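Clenix abre en Dalldale su nuevo laboratorio de análisis de agua para vecinos, comunidades y pequeños negocios

Dalldale, junio

Me llamo Américo Caldeira, dirijo Clenix y llevo media vida hablando de agua en cenas donde el resto de la mesa quería hablar de otra cosa. Mi equipo me ha pedido que este comunicado fuera serio y escrito en tercera persona. Lo he intentado dos veces y sonaba a folleto de ascensores, así que lo cuento a mi manera.

La noticia es que el lunes abrimos las puertas de nuestro laboratorio en Dalldale, en los antiguos almacenes Vasseur. Son 225 metros cuadrados en la planta baja, con entrada directa desde la calle y un mostrador donde cualquiera puede dejar una muestra de agua de su casa, de su pozo, de la piscina comunitaria o de la cafetera del bar (sí, nos han preguntado por cafeteras, y mucho). Hasta ahora mandábamos todo a un laboratorio externo, con un mensajero que pasaba cuando podía y unos plazos que me daba vergüenza explicar por teléfono.

Quien conozca la zona sabe de qué va esto. El agua de Dalldale es dura, muy dura, y eso se nota en las duchas, en los hervidores y en las resistencias de las lavadoras. Luego están los pozos de la parte alta, que en verano bajan de nivel y cambian de sabor de una semana para otra, y las fincas que todavía conservan tuberías de antes de la guerra del gotelé. La gente se preocupa, compra un filtro carísimo que vio en un anuncio, y muchas veces ni siquiera es el filtro que necesitaba. Un análisis cuesta bastante menos que un filtro equivocado, y ese ha sido siempre nuestro argumento de venta, por si alguien buscaba algo más sofisticado.

¿Qué vamos a hacer en el laboratorio? De momento, tres tipos de estudio. El básico mira dureza, pH, conductividad, cloro y nitratos. El de pozo añade metales y microbiología. Y el de instalaciones está pensado para comunidades de propietarios, gimnasios y hostelería, con recogida de muestras en varios puntos del edificio y una visita nuestra para comentar los resultados con calma. El informe se entrega en papel o por correo electrónico, y lleva una primera página escrita para personas normales – esa página la defendí yo contra viento y marea, y es la que más me gusta. Detrás van las tablas, que también tienen su público.
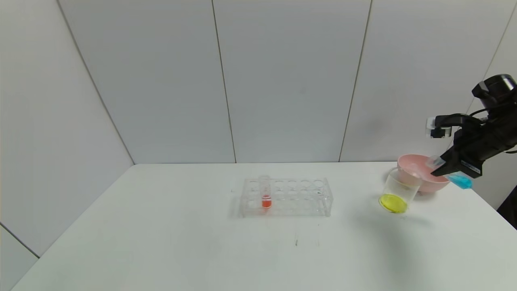
Gradilla transparente con un tubo de ensayo sobre una mesa blanca. Foto: Clenix.

El mobiliario y la ventilación son obra de Bralleck, una empresa de aquí al lado que hasta este encargo hacía sobre todo cocinas. Me encantó trabajar con ellos. Discutimos por la altura de las mesas durante semanas (mi compañera Olalla mide uno cincuenta y cinco y yo paso bastante del metro noventa, háganse cargo), discutimos por los enchufes y discutimos por una puerta que abría hacia el lado que no era. La puerta se cambió. Los enchufes siguen siendo pocos a mi juicio, pero ya me han dicho que pare.

El edificio tiene su historia. Los almacenes Vasseur vendían telas, botones y uniformes escolares, y en Dalldale casi todo el mundo mayor de cuarenta recuerda haberse probado allí unos pantalones con prisas. Hemos conservado el rótulo de la fachada, restaurado y con su letra original, porque quitarlo nos parecía una barbaridad. También se queda la escalera de hierro del fondo, que lleva a un altillo donde hemos puesto la administración y una mesa para comer. Si alguien guarda fotografías de la tienda, nos haría mucha ilusión verlas y colgar alguna copia en la entrada.

Con la apertura llega además una campaña de la que estoy especialmente contento. Hasta que se acaben, vamos a repartir 3.000 kits de recogida gratuitos entre los hogares del municipio. Cada kit trae un frasco, una etiqueta, una hoja de instrucciones y una bolsita para traerlo todo de vuelta. El análisis que se hace con ese kit es el de dureza y pH, que es el más sencillo, y no obliga a contratar nada después. Se recoge en nuestro mostrador, uno por vivienda, y basta con decir la calle.

¿Por qué las calles? Pues porque con esos datos queremos dibujar un mapa de la dureza del agua en Dalldale, barrio por barrio, sin nombres ni números de portal. Lo publicaremos en nuestra página y cualquiera podrá descargarlo. Hicimos una prueba pequeña el año pasado, con unas 200 muestras, y ya entonces salieron diferencias curiosas entre calles que están pegadas. Tengo mis teorías, claro. Me las guardo hasta tener el mapa entero, que luego mi equipo me las recuerda en las comidas de Navidad.

Un par de consejos para quien venga a por su kit. Dejen correr el agua fría un rato antes de llenar el frasco y no lo enjuaguen con jabón. Quiten el filtro del grifo si lo tienen, a menos que quieran saber qué tal funciona el filtro, en cuyo caso pidan otro frasco y lo miramos aparte. Y tráiganlo el mismo día, por favor. Una muestra que ha pasado el fin de semana en el maletero cuenta cosas del maletero.

Los colegios también están invitados. Hemos reservado las mañanas de los jueves para visitas de grupos, con batas pequeñas, reactivos inofensivos y una práctica en la que los chavales comparan el agua del grifo con la de lluvia. Las visitas son gratuitas y hay que pedirlas con antelación por teléfono o a través del formulario de la web. Los profesores que quieran preparar la actividad en clase pueden solicitar la guía aunque luego no vengan.

Para los medios que quieran acercarse, el laboratorio se podrá recorrer el mismo día de la apertura desde las diez de la mañana. Habrá café, hecho con agua del grifo de Dalldale, y yo estaré por allí para contestar lo que haga falta. Aviso de que me enrollo.

Sobre Clenix

Clenix es una empresa de Dalldale dedicada al análisis y asesoramiento sobre agua de consumo, pozos y piscinas. Trabaja con particulares, comunidades de propietarios, hostelería e instalaciones deportivas.

Contacto de prensa

Américo Caldeira, director de Clenix
Antiguos almacenes Vasseur, planta baja, Dalldale
Solicitud de entrevistas y visitas: formulario de prensa en la web de Clenix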